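An afternoon with the robots of Susgate

I went to see the future last month and it was on the second floor, above a firm that does conveyancing. The lift was out. I mention the stairs only because I arrived at the Konthorpe open day in no state to shake hands, and then had to shake quite a lot of them.

Konthorpe, if you haven't had the leaflet, is a small robotics outfit on the Susgate side of town. They're teaching a machine called Herkolard to be useful in ordinary rooms. I had imagined a warehouse with yellow lines on the floor and people in goggles. What they have is an office with desks, coats on the backs of chairs and a plate of shortbread that had been got at before I reached it.

Ho-yin Mak gave the introductory talk. He has plainly given it before, but he has the decency to skip his own slides when he gets bored of them. The gist was that a kitchen is much harder than a factory. In a factory the part arrives in the same place every time. In a kitchen somebody has moved the mugs. Herkolard has so far been through around 3000 practice runs at things like opening drawers and lifting cups out of a rack, and Ho-yin was quite open about how many of those had gone badly. He showed us a film of some of the bad ones. It got the biggest laugh of the day, and I thought I saw one of the engineers wince.

Then we were let through to the break room, where most of this goes on. 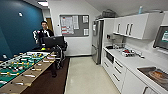

The break room at Konthorpe, foosball end nearest. Kettle people to the right.

I should say that I've worked in offices for 21 years and never in one with a foosball table, so I may have spent longer on that side of the room than the tour intended. The kitchen side is where you're meant to look. There's a run of white cupboards and drawers with metal handles, a fridge, a microwave built in under the worktop and a dish rack, and every one of those is apparently a research problem. The fridge door was discussed for a good ten minutes. You have to pull hard enough to break the seal and then stop pulling hard almost at once, or the milk comes out to meet you. I do this every morning without a doctorate.

The demonstration proper was at 3 o'clock. Six of us stood along the wall trying not to look like obstacles. Herkolard was asked to open a drawer, take out a spoon and put it on the counter. It opened the drawer. It considered the drawer. It closed the drawer again, very gently, like a man who has come into a room and forgotten why. Second time round it got the spoon, and we all clapped, which I don't believe anyone has ever done for me.

I asked whether it could play foosball. Ho-yin said everybody asks that, and that the wrist turns fast enough but the eyes can't keep up with the ball. I told him the same is true of me.

There was a bit at the end about the software, which they call Shih, and I wrote down several words I can't now read. A woman behind me asked when she could have one to do her ironing and was told, kindly, not to wait.

They're doing another open day in October. Wear flat shoes and go early for the shortbread.

Comments

pennyroyal: Ironing woman's friend here. She has not given up.

Graham T: Did they say what one costs? Asking as someone with a bad back and a lot of spoons.

stairs_survivor: Lift was still out when I went past this morning.

Last updated: October

Contact | Copyright the author, please ask before borrowing | Back to top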